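Boarding and Farrier Days at Altden Barn: Frequently Asked Questions

Last updated in June. Questions not covered below go to the barn office.

When does the farrier come?

Farrier day is every second Monday, starting at 7:30 a.m. Horses are done in the order on the tack room sheet. The sheet closes at 5 p.m. the day before. Names added after that go to the next visit.

Who does the work?

Demetrius Obi does all trimming and shoeing on the regular schedule. Boarders may use another farrier, but not on a Monday and not in the wash bay. Outside farriers must leave a copy of their liability insurance at the office before the first visit.

How often should my horse be trimmed?

Most barefoot horses here are on a six-week cycle in summer and an eight-week cycle in winter, when the hoof grows more slowly. Shod horses stay at six weeks all year. Horses with a history of founder or long toes are set individually, usually at four or five weeks.

Do I have to be present?

No. If you are not present, a handling fee applies and staff will hold the horse. Horses that will not stand for staff are skipped and the owner is called. Sedation is given only by a veterinarian and must be arranged by the owner.

What does it cost?

The farrier bills owners directly. The barn does not collect payment for him and does not keep his price list. The handling fee is charged per horse per visit and appears on the next board statement.

My horse lost a shoe. What now?

Bring the horse in from turnout and check the foot for nails or a bent clip. If the shoe is still partly attached and has shifted, do not walk the horse any farther than needed. Wrap the foot with a diaper and duct tape, or use a hoof boot if one fits. Write the loss on the tack room sheet and text the office. Keep the shoe if you find it; it can often be reset.

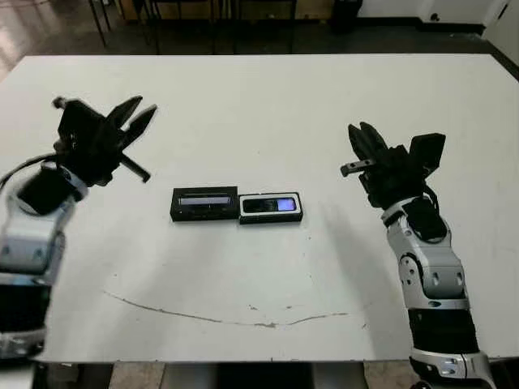

Lost shoes are replaced at the next scheduled visit unless the horse is lame or the wall has broken up past the nail line. In those cases the office will ask for an earlier call. The extra trip charge is paid by the owner.

Can my horse go out with hind shoes?

Only in individual turnout, or in a pair if both owners sign. Group fields are for horses that are barefoot behind. This applies to Plivia field as well, including the winter months.

Are studs and snow pads allowed?

Snow pads are allowed everywhere. Screw-in studs must be taken out before turnout and before the horse is put in a stall. Small drive-in studs are allowed on front shoes in individual turnout only.

How much does a horse need to weigh in at before hoof boots are ordered?

Boots are sized by hoof width and length, measured within a week after a trim. Weight matters only for the pad. Use the firm pad for horses over 1,000 pounds and the medium pad below that. Measure both front feet, as they are often different.

Who do I contact about a change to my horse's cycle?

Sebastião Damasceno keeps the schedule. Leave a note in box 154 outside the office with the horse's name, the current cycle and the cycle you want. Changes take effect after the next visit.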